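Search this site Search equipment and kits

Klinhom Two-Arm Bench - Leg and Frame Project Set

Last updated: July

If your club has been doing pick-and-place with one arm for a year and everybody is getting restless, take a look at this set. The Klinhom bench gives students two arms that reach into the same work area, so one hand can steady a part while the other brings the next part in. That sounds like a small change and it really isn't! The first time a team tries to line up a tube with a threaded socket, using two grippers and no human fingers, they find out how much their own hands have been doing for them all these years.

The project set was worked out with the Meker student robotics club, where Lamai Sitthichai runs the upper group. Her teams wanted a job with big, light, awkward parts (blocks had gotten too easy), and they kept coming back to furniture. So the main task is a white plastic base frame with legs that go into its corners. The parts are cheap to replace, they forgive a bad grip, and a dropped leg makes a terrific noise without hurting anything.

There's a camera near each gripper and another one at head height. Students spend a lot of time comparing the views, and they should. A tube that looks perfectly placed from overhead can look quite different from the wrist.
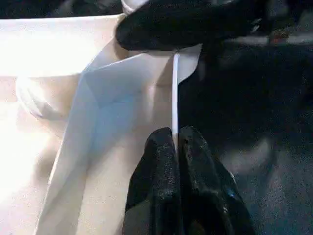 A thin white edge between the fingertips, from the wrist camera.
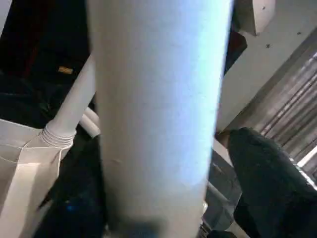
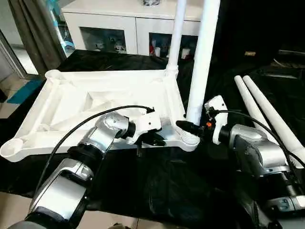

Base frame on the black cloth, with the thick tube in the right gripper.

Lamai starts new teams with one leg and one corner, driven by hand from the control station, and she doesn't let them near the second corner until they can talk a partner through the move out loud. After that they record their own runs in Datus, the logging program that comes with the bench. Datus saves all the camera views and joint positions together, and you can scrub back and forth through a run on any school laptop. Her upper group logged 591 runs last term and argued over most of them - in a good way. Which grips slipped? Did the wrist turn too early? Should the other arm have been holding the frame?

The finger pads are the Hirau soft type. They press on with no tools and they're the one thing you will wear out, so order spares with the bench. Wipe them with a damp cloth at the end of a session. Dusty pads slide on smooth plastic and your students will blame their code.

What you need to know before ordering:

Table: 120 cm wide at least, and heavy. A folding table wobbles too much.
Cloth: plain black, included. It wrinkles, and pulling it flat before a run is part of setup.
Sessions: the project guide has 9, each written for an after-school slot.
Parts bin: spare legs and a second frame are included. Extra legs are sold singly.
Storage: the Datus box holds 100 runs before you need to copy them off.
Age: middle school and up, with an adult at the stop button.

The guide can be printed and copied for your whole club. Session 4 is the hard one, where the leg has to be turned in the socket after it's seated. Plan on doing it twice. If your team comes up with a better way to regrip halfway through the turn, please write to us, and we'll pass it along to Lamai's group, who are still trying to beat their own time.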